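Search this site Search Go

Rinalton Learning Materials Project
Progress report to the Clolov Fund, second period, ending October

1. Work completed

The grant covers the design, printing and testing of small solid shapes for use in early math lessons. In the first period we settled the list of shapes and bought filament. In this period we printed the pilot stock, checked it, and began surface trials at the Zellix workshop.

A total of 137 pieces were printed. Of these, 20 were rejected at inspection, mostly for lifted corners on the cubes and for blunt points on the stars. The rejected pieces have been kept for drop tests and will not go to classrooms. The remaining pieces are sorted by shape and stored in lidded bins.

Print settings were changed once. The first cylinders had a visible seam down the side that caught on cloth. Slower outer walls reduced the seam to an acceptable level, at a cost of eight extra minutes per piece. Layer ridges can still be felt on the sides. Teachers who handled the early samples did not object to them, and sanding has been dropped from the work plan.

2. Surface trials

The shapes must stand on an ordinary table without rocking and must be easy to tell apart at arm's length. Trials on the bare perforated bench top were stopped early. The holes caught the points of the stars, and the blue of the bench was too close to the blue of the cubes and prisms. A maple board is now laid over the bench for all placement work. The pale wood gives good contrast with the four colors in use — red, blue, green and yellow.

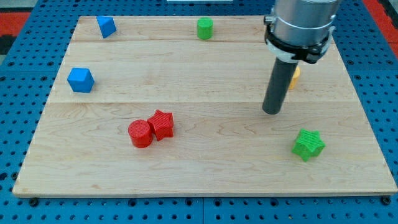
The seams between the planks remain a minor concern. A narrow piece set across a seam may lean, and the test sheet now has a line for this. Chang Joinery has quoted for a one-piece board, but the price is above the equipment line and we do not propose to buy it in this period.

Cylinders and cubes have passed the stability check. Stars are stable when upright but tip if nudged from the side, and a wider version is being drawn. Triangular prisms have not yet been scored.

3. Budget

Spending on filament is 10 percent under plan. Staff time is over plan by a small amount, owing to the repeat prints. We ask to move the filament balance to staff time — no new money is requested.

4. Next period

Finish scoring the prisms. Print and test the wider star. Pack the first classroom sets and write the one-page teacher sheet. Delivery to the pilot schools depends on the star passing its check.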